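Filed under: Home and Small Things | Parcels

A box of snacks for Gunnel

My friend Gunnel Aasen moved to Janditz in June, and since then she has written to me four times about the weather and one time about the food. The food letter was the longest. There is a good bakery near her flat and she likes the cheese, but she wrote that in the evening, when she reads, her hand goes to the side of the chair and finds nothing there. I understood this very well. When we shared a flat in Gindden we had always a bowl between us, and she was the one who emptied it.

So I decided to make her a box. I have made such boxes before, for my sister and for Glenys Rudd when she broke her ankle, and each time I begin with too much confidence. I think that snacks are small and a box is big. Then I put everything on the table and I have to think again.

I do my packing in the bedroom. The kitchen table is higher and the light is better there, but in the kitchen somebody always wants to cook. In the bedroom I can leave everything lying for two days if I need. I put on the strawberry tablecloth, the one with the orange and yellow flowers, which is too cheerful for guests in my husband's opinion. The blind was down and the yellow plush toy had his place at the end of the table.

Before anything goes in the box I read the packet. This is slow work. The print on some of them is very small and very close together, and I am at an age where I hold things first near, then far, then near again. I look for the date, and after the date I look at the flavour. Gunnel will eat everything with five spice and nearly nothing with vinegar. Once I sent my sister a whole row of something sour because the colour of the bag was nice, and I still hear about it.
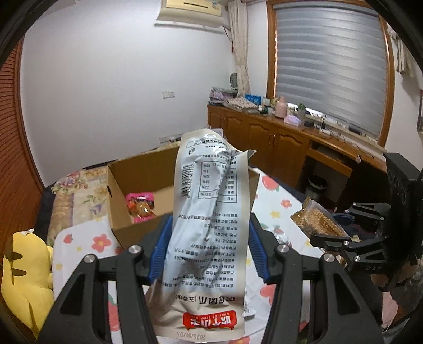
The five-spice one, 五香味, with its date along the bottom: 2026/01/03. The pink packet was already in the box.

The silver bags are the difficult ones for a packer. They are never flat. You press one side and the air walks to the other side, and the top always folds in a direction that you did not choose. I used to put them at the bottom with the heavy things on them, and this was a mistake. Now they go along the walls of the box, standing, and they protect what is in the middle. I learned it from Mrs Jeon, who had the shop below us in Gindden and who packed each customer's bag as if it would travel to the moon. She put eggs in the middle and crisps around them. I have no eggs, but the principle is the same.

After the bags come the hard things, and I must write a little about the sesame candy.

If you do not know it, 芝麻酥糖 is made from sesame pressed together with sugar, and it breaks when you bite it and then sticks to your teeth for some minutes. My grandmother cut hers with the big knife, and we children waited for the pieces that flew off the board. The bought kind is more correct. It is a golden slab in a clear tray, with gold foil at the two ends of the wrapper, so it looks already like a present. I do not wrap it again. I only think carefully about where it should lie, because sesame candy that arrives in crumbs is still good for porridge but it is sad to open.

Gunnel had it for the first time at our table in Gindden. She took one piece, was quiet, and asked if it was for a special day. I told her no, it was for Monday to Sunday. After this I had to hide it on top of the wardrobe, and she is taller than me, so you can imagine how well that worked.

This time I laid out all the small ones in front of the box to see what there was. I recommend it to everybody. When they are still in the shopping bag you believe you have a lot of different things, and on the cloth you discover your own habits. I like foil, it seems. I like also anything with a cartoon on it. The teal-blue wrapper I choose every time for the colour alone.
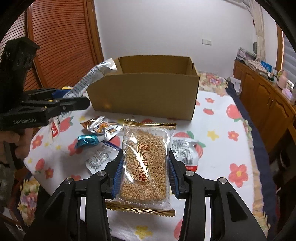 What I changed at the last moment

I took out the biggest bag of the granular snack, the golden kind that Gunnel's brother calls bird food. It is very good but it takes the room of four others, and if the plastic opens on the way she will find it in her carpet until spring. In its place I put a second sesame candy, lying flat, and a pair of thick socks around it. The socks are grey. She did not ask for socks, but she mentioned her floor.

I also changed the order. The first time I put the nicest packets on top, so that she would see them at once when she opens the flaps. Then I thought about how Gunnel eats. She starts at the top and does not stop for politeness. So the nicest are now in the lower half, and on top is a layer of ordinary things, with my letter between them. I hope she reads the letter first. I know she will not.

Weight and price

The post office in Gellero has a scale that you can use yourself, beside the door, and a scale behind the counter that is the true one. My box was 2559 grams on the true one. The limit for the cheaper price is higher than this, so I had room for 500 grams in my calculation for next time, and I was a little bit angry about the bird food, which could have come after all if it was only a question of grams. It was a question of space, I know. But one is angry anyway.

The man behind the counter asked me to write the contents on the form. There are three lines for this. I wrote "food, sweets" on the first and "socks" on the second, and the third I left.

On the way home I met Glenys at the stop and told her about the box. She reminded me that hers had contained ginger sweets and that she would not say no to ginger sweets again, also without a broken ankle. I have made a note. There is one packet left in the cupboard and the tablecloth is still on, so I can as well begin tonight.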